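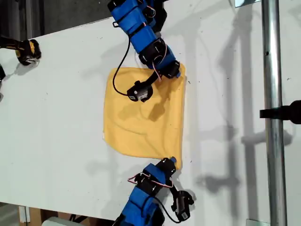 Paño amarillo sobre mesa blanca.

Acta de la reunión mensual de seguimiento del dengue
Distrito sanitario de Bovel, noviembre

Se abre la sesión a las 9.20, convocada a las 9.00. Asisten los puestos de salud de Bovel, Tomoana y Trilletar. Saneamiento excusa su ausencia por tercera vez, con la misma carta y la misma errata.

1. Acta anterior
Se aprueba, tras corregir «brote psicótico» por «brote periódico» en el punto 4.

2. Situación
Hay 57 casos confirmados desde el último encuentro, la mayoría en Tomoana. Ninguna defunción. El laboratorio entrega resultados en nueve días — el protocolo dice tres — y pide que no se le llame para preguntar. Se acuerda preguntar por escrito.

3. Visitas domiciliarias
De las 2.528 viviendas previstas en la campaña Prinuvlow quedan pendientes las del barrio alto de Trilletar, donde los perros mantienen una posición firme. El larvicida llegó el miércoles. Las cucharas dosificadoras, no. Bovel cede 100 de las suyas, en préstamo, y consta en acta la palabra «préstamo» a petición de Bovel.

4. Mosquiteros
Se solicitaron 1.000 y el almacén los da por entregados. Los tres puestos declaran no haberlos visto. Se pedirá copia del albarán firmado, con interés particular por la firma.

5. Neumáticos
Continúa el depósito al aire libre junto a la cancha de Tomoana, con agua y larvas en abundancia. Se propone retirarlo antes de las lluvias. El camión depende de Saneamiento (véase el párrafo de asistencia).

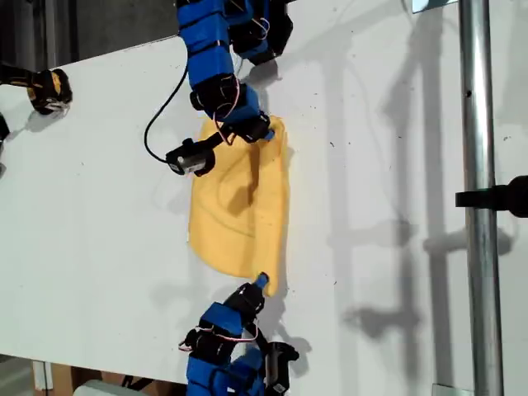 Trilletar respondió que las lluvias habían empezado hacía dos semanas y que, si se esperaba al camión, convendría ir reservando camas. Ofreció un remolque agrícola, sin seguro. Se acepta el remolque y se deja el seguro para ruegos y preguntas.

6. Ruegos y preguntas
No hubo tiempo. Próxima reunión en la misma sala, a las 9.00. Se levanta la sesión a las 11.45.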